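Projects > Plimatow > Collecting examples > FAQ

Print this page | E-mail this page

Plimatow Example Collection: Frequently Asked Questions

What is an episode?

One attempt at one task, from the moment you press start to the moment you press stop. Each episode is saved with the wrist camera video, the arm positions and the task sentence you picked from the list.

How long does an episode last?

The recorder stops by itself after 32 seconds. Most pick-up tasks need much less. If you are still working when it stops, mark the episode "ran out" and go on to the next one.

How many do you need?

We ask each site for 200 episodes per task. The first 100 should use objects from the Clodholm box, so that sites can be compared with one another. The rest can use anything soft that fits the gripper. At the last count in August, we had 1,014 accepted episodes for the plush task across both sites.

Why so many soft toys?

A rigid block gives the system very little to learn about grip. A plush toy squashes, and the same toy can be picked up in many different ways. Earlier versions of the model did well on blocks and poorly on anything that changed shape.
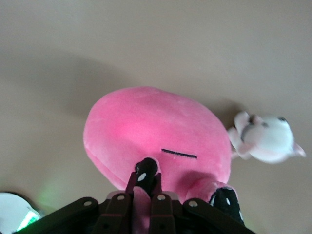
Plush task, wrist camera view: pink toy in the gripper, small white toy to the right.

Does a second toy on the table spoil the episode?

No. We want a mix of single objects and groups. The task sentence has to make clear which one you are going for, so write "pick up the pink toy" and leave "pick up the toy" for tables with only one on them.

Should I keep failed attempts?

Yes. Mark them "failed" and upload them with the others. A dropped toy is useful. A recording where the arm never moved is not, and you can delete those at the site.

What if I bump the table or reach in front of the camera?

Stop, mark the episode "disturbed" and start again. Don't edit the video. Trimmed files no longer line up with the arm positions and the upload page will reject them.

Can I use the same starting position every time?

Please don't. Move and turn the object between episodes — a hand's width is enough. The Galli site sent us a full set in one position, and the model learned to reach for that spot whether or not a toy was there.

Do I need to change the lights?

No. Leave the room as it normally is. Uneven light and shadows on the table are fine.

Who checks the episodes?

Diễm Cao reviews every upload at Zatavetti. She may send an episode back if the task sentence doesn't match what was picked up. Correct the sentence and upload it again under the same number.

My upload stopped halfway. Do I start over?

No. Open the upload page again and choose "resume." Files already received are shown in gray.

Contact Zatavetti | Copyright Zatavetti | Back to top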